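Frequently Asked Questions: The Long Desk by the Window

Welcome, and thank you for stopping by! Since we first wrote up the study corner in our house in Irnley, the original post has been read 2,593 times, and a good many of you have been kind enough to write in with questions. Felicja Kwiatkowski and I have gathered the ones that come up most often and answered them as fully as we can (perhaps a little too fully, but we do love this desk).

Where did the desk come from?

A small joinery in Hallumville called Kalinowski made it to fit the wall. We had lived with two mismatched tables for years, and one October we finally gave in and asked for a single long top that would run along under the windows. It took them 30 days, which felt like forever at the time. We went back and forth over the color for ages and settled on the warm orange-brown, a decision I have never regretted, even on gray mornings.

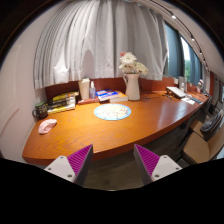

The desk with its mouse pad, flowers and a few of the usual books.

Doesn't a glossy finish show every fingerprint?

It does show them, yes, and crumbs too! A soft cloth and plain water take care of nearly everything. I go over the top most evenings before supper, always along the grain, and then dry it with the other side of the cloth. We tried a spray polish from the supermarket once and it left the surface so slippery that the pens rolled off, so we went back to water. For coffee rings, a drop of dish soap on the cloth is plenty.

Do you really need a mouse pad on wood?

You can manage without one, and for a while we did, but some mice get jumpy over a shiny surface and I found myself chasing the pointer across the screen. A pad also saves the finish right where your wrist rests. Ours is round with a pale cartoon picture on it, and it makes me smile every time I sit down to pay bills. If you like a roomy pad, measure first, and remember to leave yourself a bit of space for a notebook.

How do you clean a mouse without ruining it?

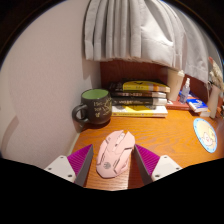
Unplug it or switch it off first, please. Then wipe it over with a cloth that is barely damp, and go along any ridges and seams with a dry cotton swab or an old soft toothbrush. The gap around the scroll wheel collects the most fluff. Pale colors do need it a little more often than black ones, I'm afraid, and Felicja gives hers a going-over every 9 or 10 days when she is busy with work.

What do you keep on the desk, and what goes away?

Our rule is that anything we reach for daily may stay at the back, against the wood, and everything else goes in the cupboard at night. Mugs, a tumbler, the books we are in the middle of and a vase of flowers are allowed. Books lie flat in low stacks, which keeps them steady without bookends, and a flat book makes a perfectly good little shelf for a cup or a bottle. The front half stays as clear as we can manage. On a good day that takes five minutes!

Are flowers near a computer a bad idea?
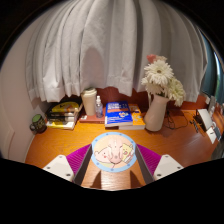
A heavy pitcher is much safer than a tall, thin vase, and I fill it only halfway so there is less to spill if somebody bumps it. Daisies do well for us and don't shed much. Change the water every couple of days, trim the stems at a slant, and carry the pitcher to the kitchen to do it.

How do you wash pleated curtains?

Gently and not too often. We wash our white one twice a year on a cool cycle, then hang it back up while it is still damp so the folds drop into place by themselves. Stop the spin early if your machine lets you. The teal ones by the glass only get the vacuum brush.

Can I come and see it?

We don't open the house, but Radosław Sadowski at the Kakville home fair has a sample of the same wood and finish and is very happy to talk about it. Entry is $20 at the door.

Page last updated May 9, 2024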